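Facilities Guidance: How to Carry Out a Floor-Level Check of a Shared Workroom

Issued by the Drimbridge Center for Shared Workspaces
Last revised 2019-03-21
Contact: Mamta Garg, Premises Safety

Purpose

This page sets out the steps for a floor-level check, the short inspection each room holder makes of floors, wall bases, walkways, and trailing leads. It applies to all 274 workrooms in the Drimbridge and Kondotis buildings. It does not replace the annual electrical inspection, which is arranged separately by the Premises office.

Room holders submitted 1,055 check forms in the last reporting year. Most were complete. The forms that had to be returned usually lacked a location for the fault, or described it in terms such as "cable problem" that could not be acted on.

Before you begin

Obtain a blank form FC-2 from the front desk or the staff pages. You will also need a flashlight, a tape measure, and a roll of the yellow marking tape kept in the supply closet on each floor. The check normally takes less than half an hour. It may be done while the room is in use, provided that the people working there have been told in advance.

If the room has changed since the last check, sketch a new plan on the back of the form. A simple outline with the doors and outlets marked is sufficient.

Step 1. Walk the main route

Start at the main door and walk to the farthest point of the room by the route most people use. Return by a different route if there is one. Note any item that narrows the walkway to less than 36 inches, and measure it. Estimates are not accepted on the form.

Step 2. Check the base of each wall

Work clockwise from the door. Look for leads, hoses, extension cords, and stored items along the baseboard. Items kept at the wall are permitted if they are coiled or stacked and do not extend into the walkway. Record anything that crosses a door opening, even if it lies flat.

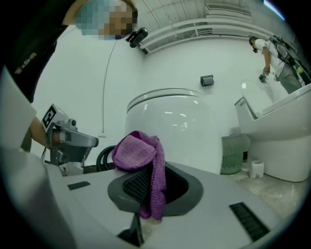

Black hose looped on the floor near the base of a wall.

Hoses should be coiled in loops wide enough to avoid kinks. Do not hang a coil from a door handle or a radiator valve. A hose that is connected to a supply should be entered in column B of the form, and one that is in storage in column C.

Step 3. Follow leads that run down walls

A lead that drops from a height should be followed by eye along its full length. Check for damage to the outer covering, and for places where the lead is pinched by furniture. Do not pull on a lead to find out where it goes. If its end cannot be seen, write "end not traced" and continue.

Adhesive clips of the Zinell pattern are approved for painted walls. Nails and staples are not. Where clips have come loose, write down the number missing and leave the lead as it is; the Premises office will refit them.

Step 4. Speak with the people using the room

Ask whether anyone has tripped or stumbled since the last check, and whether any item is moved regularly and put back afterward. Occupants are often aware of hazards that appear only at certain times of day. Wait for a pause in their work before asking.
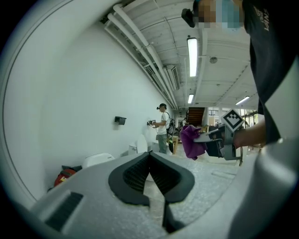 Enter their answers in the remarks box in their own words where possible. Names are not required. If a person reports an injury, stop the check and complete an incident form first, then resume from the point you had reached.

Step 5. Mark and report

Place yellow tape beside any hazard that cannot be cleared at once. Tape is a temporary measure and should be removed when the repair is made. Faults are graded as follows:

Grade 1: exposed wiring, standing liquid, or a blocked exit. Telephone the Premises office immediately.
Grade 2: a narrowed walkway or a loose floor covering. Submit the form the same day.
Grade 3: missing clips, worn tape, or untidy storage. Submit the form within the week.

Repairs to floor coverings are carried out by Yadav Flooring under the current service agreement. Room holders should not contact the firm directly.

Step 6. File the form

Sign the form, keep one copy in the room folder, and send the original to the Premises office. Forms are kept for three years. The next full round of checks opens in September, and blank forms will be sent to room holders beforehand.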